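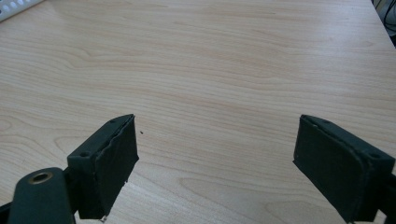

Gripper open over the tabletop, as the wrist camera sees it. Both pads need to be in view for the steps that follow.

Getting gripper width from the wrist camera
By Marilou Cabrera. Last updated April 12, 2024

Our hand-held gripper has no encoder on the fingers. The opening width has to come out of the video, and the training code expects one width value per video frame. This page covers how to get that value with the Flunley tools, starting from a raw recording and ending with a width file you can load next to the pose track.

You need Flunley installed, a lens calibration for your camera, and one recording where the fingers go from fully closed to fully open and back at least a few times. If you don't have a lens calibration yet, do that first. The width step works on undistorted images only and will refuse to run without the file.

Step 1. Record the calibration clip

Hold the gripper over a plain table with even light. Light wood is fine. Avoid a dark mat, as dark fingers on a dark mat give the edge finder very little to work with. Open and close slowly. Pause at both ends for a second or so.

Lock exposure and white balance before you start. Auto exposure will drift when the fingers close and cover more of the table, and the pad edges shift with it by a pixel or two.

Step 2. Mark the finger regions

Run:

flunley regions --clip calib.mp4 --out regions.yaml

A window opens on the first image. Draw one box for the left finger and one for the right. Make each box wide enough to hold that finger through its whole travel. The two boxes may overlap in the middle. Leave out the mounting arm if you can, because it has long edges and the tool likes long edges.

Press S to save. Press N to move ahead in the clip and check that the boxes still hold when the gripper is closed.

Step 3. Fit the pad edges

flunley fit --clip calib.mp4 --regions regions.yaml --lens lens.yaml

For each image the fit looks for the inner margin of each pad and puts a line through it. It uses a robust fit, so frayed or scuffed pad edges are not a problem as long as most of the edge is clean. A bit of foam standing up at one corner gets thrown out as an outlier.

Wood grain can be a problem. Where the grain runs across the gap it is mostly ignored, but a strong streak close to the pad angle can pull the line. If you see the line jump, raise edge_min_contrast in the config. I use 7. Gijs De Smet runs his lower on a gray table and gets away with it.

Small specks on the table don't matter. They are smaller than the minimum segment length and never reach the fit.

Step 4. Set the scale

The fit gives you distance in pixels. To turn it into millimeters, type in the two end widths from your calibration clip:

flunley scale --closed 0 --open 109

Measure the open width with calipers, pad face to pad face, at the middle of the pads. Do not copy the number from the drawing. Pads compress and the glue has a thickness.

The tool builds a lookup curve between the two ends. A straight line is not good enough, since the fingers move nearer to the image edge as they open and whatever distortion is left shows up there.

Step 5. Run it on your recordings

flunley width --input recordings/ --calib width_calib.yaml --jobs 4

My last batch was 3651 images and came out with 2159 marked good on the first pass. That is low. Most of the rest were marked "one side missing", and the cause was a right-hand box drawn too narrow in step 2. I redrew it and ran the batch again. If your good count looks like that, check the boxes before touching anything else.

Short gaps are filled by interpolation. Long ones are left as NaN on purpose — drop those sections or label them by hand, but don't let the loader turn them into zeros. A zero reads as a closed gripper and the policy will learn it.

Step 6. Check the result

flunley plot --width width.csv

Look for flat tops at the open end. A flat top that sits below your caliper value usually means the lens file belongs to another camera. Single spikes can be removed with --median 5.

Known issues

The preview window freezes on Dierckx builds older than October. Update or use --no-preview.

Changing pads means repeating steps 1 to 4. The regions file can be kept if the fingers themselves have not moved.

Thanks to Habibur Mondal for the curve fitting code.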